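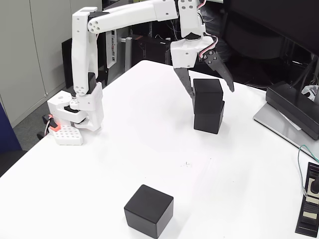
Home > Cats > Litter and house training

Cat refuses wood pellet litter in sifting tray, accepts clay

Posted by Candela Olmedo

I have 2 cats, both neutered, both indoor only. They have used Conska unscented clumping clay since they were kittens. In February I started moving them to Kuusk spruce pellets, mainly to cut down on dust and tracking. The pellets are used in a Sterker sifting tray, the kind with a slotted upper pan and a solid lower pan that collects the sawdust.

The older cat, a gray female, switched over with no trouble. The younger one, a male tabby, urinates in the pellets but will not defecate in them. He steps in, turns around a few times, steps out, and goes on the bath mat. This happens most days. When I put a plain pan of the old clay in the bathroom he used it right away, for everything.

Details that may matter:

The change was made by mixing. I started with a thin layer of pellets over the clay and increased the share every few days. The full change took 20 days.

The sifting tray replaced the old pan on the first day of the mixing. The old pan was open, larger, and had a low front.

Stool looks normal. Appetite is normal. He saw the vet on Thursday and she found nothing wrong. She did not have an opinion on the litter.

Food has not changed. The trays are scooped morning and evening.

I would like to keep the pellets if possible. Is this the texture, the tray, or the smell, and is there a way to find out which without going through every combination? I also don't want to upset the female, who is doing fine.

Raimonds Kairys

You changed the litter and the tray at the same time, so from what you posted it can't be said which one he objects to. Separate them.

Put the old open pan back, in the spot where the sifting tray is now, and fill it with pellets only. Leave the sifting tray where the female can get to it, next to it or in another room. Keep the bathroom pan of clay for the moment. He needs somewhere acceptable to go while you test, or the bath mat becomes a habit and you will have a second problem on top of the first.

If he starts defecating on pellets in the old pan, the tray is the cause. Likely points on a sifting tray are the height of the entry, the inside length, and the slotted floor. With a shallow fill a cat can reach the slots when digging, and some dislike it. The two pans also shift against each other when a heavy cat turns around in them. A cat that circles and then leaves is often short of room. The usual guidance is an inside length of one and a half times the cat from nose to base of tail. Measure the upper pan at floor level. The outside dimension on the label includes the rim.

If he avoids the pellets in the old pan as well, the cause is the litter. Most cats raised on clay prefer a fine, sandy material, and pellets are hard and roll underfoot. Many will urinate on a surface they won't dig in. Options in that case:

Break the pellets down before use. Pour a little hot water on them in a bucket, let them swell to sawdust, spread it out and let it dry. Fill the pan with that and add whole pellets later in small amounts. It can't go in the sifting tray, as it will fall straight through.

Use a crumbled wood litter. The grain is closer to clay. It tracks more than whole pellets and less than fine clay.

Regarding smell, spruce is noticeable when the bag is first opened. Leave a bag open in a utility room for a week and see if it makes a difference. I would test this last, given that he already urinates in it.

Wash the bath mat with an enzyme cleaner or throw it out. Take it off the floor in either case while you are testing. Do not use bleach or an ammonia cleaner around the trays.

Change one thing at a time and give each change several days before you judge it.

pelletconvert

Mine did the same thing. I just took the clay away and he gave in over a weekend. They are stubborn but they work it out. Kuusk is fine, I get it from the farm store in Candley where it is cheaper by the large bag. Don't give him the choice and he won't choose.

Raimonds Kairys

I would not take the clay away. A cat with no pan he accepts may use the floor, or may hold stool, which leads to constipation. A hard stool hurts to pass and the cat then connects the pain with the tray. It worked in your case, but it is a poor first step with a cat that is already going outside the pan.

mudroom_m

Agree on splitting the test. One thing not mentioned is the number of pans. The general rule is one per cat plus one spare, in separate places. From the post it sounds as if there was a single sifting tray for both animals until the clay pan was added to the bathroom. Quite a few cats want to urinate in one place and defecate in another, and he may have used the mat simply as his second location. He might take to pellets in the bathroom.

Also check the depth. Pellets swell a lot and need much less than clay. If you filled the tray to the 4 inches people use for clumping litter, it is too deep and he will sink and slide. One to two inches is enough.

Candela Olmedo

Thank you. Yes, it was one tray for both of them, and I had it filled as deep as the clay. I measured the upper pan and on the inside it is shorter than the old one, by more than I expected.

The old pan is back in place with a shallow layer of pellets and the mat is off the floor. The clay stays in the bathroom until he has a record of using something else. If the old pan works I will put a second one in the bathroom and keep the Sterker for the female.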